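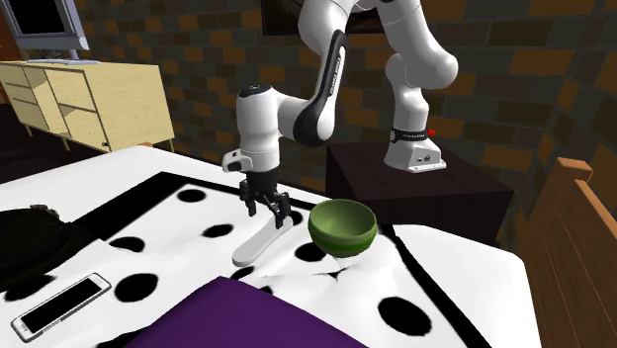
Sim arm going for the white utensil on the polka dot sheet. Green bowl is next in line.

OK so I've been quiet for a while and this is why! We finally have results on the messy bed tasks and I want to talk about them before I forget how we got here. Long thread, get a snack.

Quick background for people who followed me for the bread posts (hi, bread is still happening). I work on getting robot arms to pick things up in simulation, and then on finding out whether what they learned is any good outside of it. The project is called Rumitz. The simulator side of it is Vuten, which is our own pile of code on top of somebody else's physics.

Most grasping work puts objects on a table. Tables are great. Tables are flat, they don't fold, and a spoon on a table stays where you left it. We wanted a surface that fights back a little, so: beds. Rumpled sheets, folded blankets, stuff lying on slopes.

The question was pretty narrow. If you train a grasping policy on flat surfaces only, how badly does it do on a rumpled one? And if it does badly, what's the cheapest thing you can change in training to fix it?

"How badly" turned out to be very. Our flat-trained policy was happy on tables and then fell apart on sheets. The failure we saw over and over was one finger touching down before the other. The finger hits a fold, the object gets nudged, the gripper closes on air or on cloth.

Thin things were the worst. Spoons, spatulas, pens, anything long that lies low on the fabric. Bowls and cups are more forgiving because there's a rim sticking up to grab, but they come with their own headache, which is tilt. Set a bowl on a wrinkle and the rim isn't level anymore, and the flat-trained policy goes in as if it were.

So, the method. I love this part because it's so small!

We call it the Mitsotakis-Vlachou schedule, after the street our old office was on. (Long name for a short idea. I did not win the naming vote.) You start training on flat surfaces and you add wrinkles gradually, but you only add them near the object. The rest of the sheet stays smooth until late in training.

Why near the object? Early on we wrinkled everything, everywhere, from the first episode, and the policy learned to be scared. It would hover. It would come down, wait, go back up, come down somewhere else. Hours of compute to train a very expensive mosquito.

When the wrinkles start small and local, the policy gets to keep what it already knows about moving through open space, and only has to relearn the last little bit before contact. That last bit is where all the trouble was anyway.

There are 10 wrinkle levels. Level one you'd barely notice. At level 10 it looks like my actual bed. The policy moves up when it's doing well at its current level and drops back down if it starts struggling. It's a plain old curriculum with a local twist, and I'm not going to pretend we invented curricula.

Test setup, for the people who always ask (I see you, and I appreciate you): 3000 simulated trials per policy, in bedrooms none of the policies had trained in. Different sheets, different furniture, different junk lying around. Same arm, same gripper with the two black fingers, in every one of them.

The scene at the top of the thread is one of my favorites. Big black spots all over a bright white sheet, a bowl that isn't sitting level, a phone lying nearby that the arm has to leave alone. Plus a brick wall in the background, very loft apartment. I would rent this place.

Those spots matter more than you'd think, by the way. A strong pattern on the cloth is hard on the vision side. We had an earlier version that treated dark blobs on bedding as things to pick up, and it would go pinch a spot with total confidence. Adding patterned sheets to training took care of most of that. We've still seen it happen on small, dense prints.

Now the result! On the hardest wrinkle levels the schedule beat the flat-trained policy by a lot, and it also beat the "wrinkle everything from the start" policy, which is the comparison I cared about. Same training time for all of them. The gap is biggest on long thin objects.

What surprised me: it got a tiny bit better on tables too. I didn't expect that and I don't have a great explanation. My best guess is that learning to come down evenly on uneven cloth makes you neater everywhere. That's a guess! If you have a better one please reply, I've been chewing on it for weeks.

Things that still don't work, in no particular order. Anything half under a blanket. Very shallow plates. Soft things lying on soft things, so a sock on a comforter is pretty much camouflage. And if an object starts sliding after first contact, the policy is slow to react. It tends to finish the grasp it had planned.

The cloth is also faked more than I'd like. The folds in Vuten have a shape and some give to them, but they don't bunch up and drag the way a real sheet does when a finger catches it. So please read all of these numbers as sim numbers.

We did run a small check on a real arm. 15 objects, one bed, a sheet from the discount bin that has now been through more than any sheet should. The ordering of the policies came out the same as in sim, with everybody scoring lower. Small test, so I'm only saying "encouraging" and leaving it there.

People have asked whether you need a big machine for this. No! The final runs used 2 GPUs. The slow part was building the bedrooms, which we did with Grisitz, our scene generator. It picks a room, picks furniture, throws a sheet on the bed and scatters things over it. It has strong opinions about dressers. So many dressers.

A tip if you try something similar: save the exact wrinkle shape with every failed trial. We didn't at first, and we'd watch a failure, get excited about a fix, and then have no way of rerunning it on the same fold. Once we had replays, debugging went from miserable to sort of fun.

Second tip: look at your failures with your eyes before you plot them. I made a really nice chart of failure types and two of my categories were the same problem filmed from different angles. Ten minutes of watching clips would have told me that.

Next up is the sliding problem. We want the policy to notice in the middle of a grasp that the thing has moved, and adjust without starting over. I have an early version running right now and it's bad in interesting new ways, so I'm having a great time.

The writeup with all the tables is being cleaned up. Scenes and wrinkle shapes should go out with it in August, if the file sizes cooperate. Code for the schedule is short enough that you could write it yourself from this thread, and if you do, tell me what surface you tried it on! I'd love to see gravel. Or a couch.

A few replies have come in, so I'll answer here. Yes, the gripper only has two fingers, and no, we haven't tried suction. On fabric I'd expect it to grab the sheet along with the spoon, but I'd be happy to be wrong. And yes, the bread is a rye this time.

Posted May 5, 2018 | Contact | © 2018 Rumitz project notes | Back to top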